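Newsletter > April > Around the House

The white pile, and one denim jacket

I have been putting off the mending and sorting pile since winter, and this month I finally gave in and tipped the whole lot out on the white table. I don't know how one household gets to this point. Mahnaz Babaei, who shares my laundry days, swears half of it is mine (she's wrong, it's a third at most!), and we've agreed not to discuss it until everything is folded.

My big mistake was starting with the whites. A big floppy white thing takes up the entire table as soon as you let go of it, and then everything else gets lost on top or underneath. Small stuff especially. If you're missing a sock, lift up the biggest thing you own and look there first.
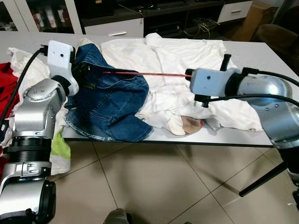 Denim I do separately now. I button the jacket, lay it face down, fold the sleeves straight back and then bring the hem up to the collar, once, and leave it alone. I used to roll mine and the pocket flaps came out with creases that no amount of tugging would fix. Lemlem Habte wrote in after the last issue to say she hangs all of hers, which is lovely if you have the closet for it. I have a closet that is 50 inches wide and already full of coats.

For the big whites, hold them up by the top and let them hang for a second before you fold. Give them a good shake while you're at it. Gravity does a lot of the smoothing and you find out which way up the thing is, which with me is never a given. 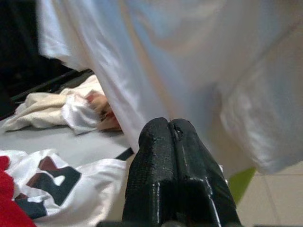 Cream goes in its own stack, by the way. I know it looks close enough to white, but put them side by side in daylight and you'll see, and then it will bother you forever. Towels I leave for last because they're the only part I enjoy.

Next month Ruairi Halliday is taking over this spot to talk about sewing on buttons, and he has asked for your spare ones, any color, so please start emptying those little jars.

Questions or tips? Reply to this newsletter | © Kimberg Neighbors | Back to top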